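Before you begin, please switch off the ring and let it become cool. If you have just unpacked the Lomside, remove also the clear film from the diffuser. It is easy to overlook, and it makes skin look gray on camera.

## 4. Setting up the light for beauty and makeup shoots

This section explains how to prepare the Lomside ring light for close work: lips, eyes, brows and full face. For clothes and full body, see section 5.

### 4.1 Mount the ring

1. Open the legs of the stand until the lock makes a click. Do not stop halfway, even if the stand seems to hold.
2. Raise the center column to the eye level of the person who will be seated. For most chairs the second mark is correct.
3. Push the ring onto the Brallus adapter with the cable outlet facing down.
4. Turn the collar clockwise until it stops. Use your hand only, no tool.
5. Pull the ring gently toward you. If it moves, repeat step 4.

**Caution:** The ring with the mirror attached is heavier at the front. Always place one leg of the stand under the front side – never between two legs.

### 4.2 Connect the power

1. Connect the power supply to the ring first, and to the wall outlet after.
2. Lead the cable down along the column and fix it with the 2 straps from the bag.
3. Press the main button once. The display shows the last brightness you used.

**Note:** If the display stays dark, check that the plug is pressed in completely. The plug is a little tight when it is new.

### 4.3 Choose the color of light

The Lomside has a warm, a neutral and a cool setting. You change between them with the button marked C.

- **Warm** is good for evening looks and bronze shades. Reds become more orange, so please do not use it to compare lipsticks.
- **Neutral** is the setting for swatches and for any picture where the shade must be true.
- **Cool** is for lashes and fine liner. It shows dry areas of skin very clearly.

After changing the color, wait until the display stops blinking. Then set the white balance of your camera or phone again. Automatic white balance will work, but it can change between two pictures, and the same lipstick will look like two different ones.

### 4.4 Set the distance and brightness

1. Seat the model and put the ring directly in front of the face.
2. Press and hold the + button until the display reads 400.
3. Take one test picture and look at the forehead and the nose. If you see white spots without detail, go down one step at a time.
4. For dark matte shades you may go up to 465. Higher values are for full body only.
5. Look at the reflection in the eyes. The circle should be whole. If the upper part is missing, the ring is too high.

**Caution:** Do not let the model look into the ring for a long time at high brightness. Make pauses, and turn the light down when you change the makeup.

### 4.5 Soft light with the Skultar cover

The Skultar cover is sold separately. It makes shadows under the nose and chin softer, and glossy products lose the hard white line.

1. Switch off the ring.
2. Start at the bottom and pull the elastic edge over the ring.
3. Check that the vents at the back remain free.
4. Switch on and increase the brightness by 2 steps.

The cover may be washed by hand in lukewarm water. Let it dry flat, and do not iron it.

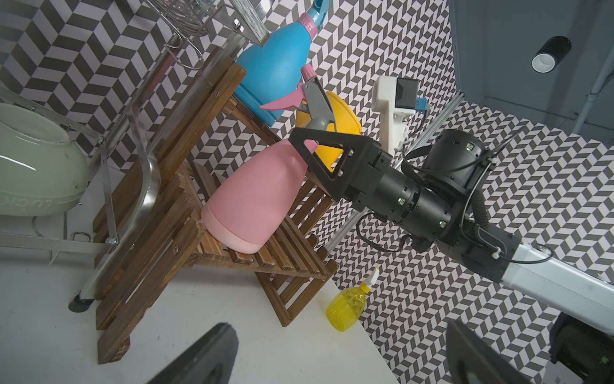
Vlček Studio wrote to us that with glossy lip shades they prefer to leave the cover on and move the ring a little to the side, so the shine falls on the lower lip only. We tried this and it works well, but the circle in the eyes will then be off center. For close pictures of the mouth it makes no difference.

### 4.6 After the shoot

1. Lower the brightness to the minimum and press the main button.
2. Wait until the fan stops before you disconnect the power.
3. Wipe powder from the diffuser with a dry, soft cloth. Foundation can be removed with a slightly damp one.
4. Take off the ring before you lower the column.

**Note:** Do not store the ring with the cover on.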